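Keeping the pet cupboard in order

We have two elderly cats, a whippet called Bravo and one narrow cupboard for everything they own, so I've become a bit of a bore on this subject (my sister Noelia Cantero says more than a bit). But a tidy pet cupboard is such a joy! Most of these tips cost nothing at all.

Start by pulling the whole lot out onto the kitchen floor. Leads, combs, worming tablets, the collar from three collars ago. Check the dates on any medicines and take the old ones back to your vet or chemist. Please don't put them down the sink.

Dry food keeps best in its own bag, rolled down tight and clipped, with the bag stood inside a lidded tin. Tipping it in loose leaves a greasy film on the sides that goes stale and gets into the next lot. If you do tip it in, wash the tin with hot soapy water between bags and let it dry completely. Cut the batch number off the packet and tape it under the lid.

Small things are where it all goes wrong. Name discs, spare clips, tick hooks and the little bell off the cat's collar will sink to the bottom of any deep box. Shallow trays are the answer, and a different colour for each animal is even better. You can see straight in and the whole tray lifts out. 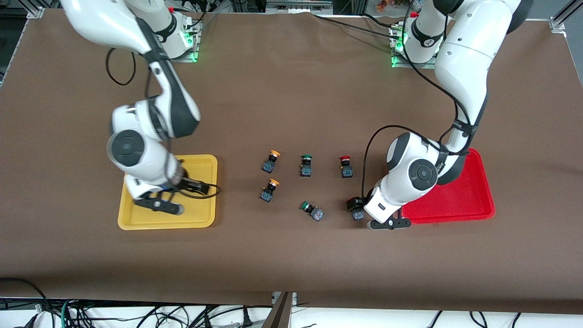
One yellow tray, one red, and the small bits sorted between them.

Leads want hanging, never coiling. A row of cup hooks inside the door does beautifully, set low enough that children can reach. Wash fabric leads in a pillowcase on a cool wash with the end knotted, or the metal clip will bang about like mad.

For brushes, pull the hair out with an old comb, then soak the bristles for 11 or 12 minutes in warm water with a drop of baby shampoo. Wooden-backed ones should only be dipped, bristles down, and dried on a towel the same way up.

Blankets! Shake them outdoors first, then give them ten minutes in the tumble dryer on cool before they go anywhere near the washing machine. So much hair ends up in the lint filter instead of your drum. Skip the fabric softener, as plenty of animals dislike the smell.

Last of all, tape a card inside the door with the vet's number, the microchip numbers and who eats what. Ours has been up since January and the neighbour who feeds the cats loves it.

Updated 1 Jul 2021 with the pillowcase tip, sent in by Satish Poojary. Thank you, Satish, it works a treat!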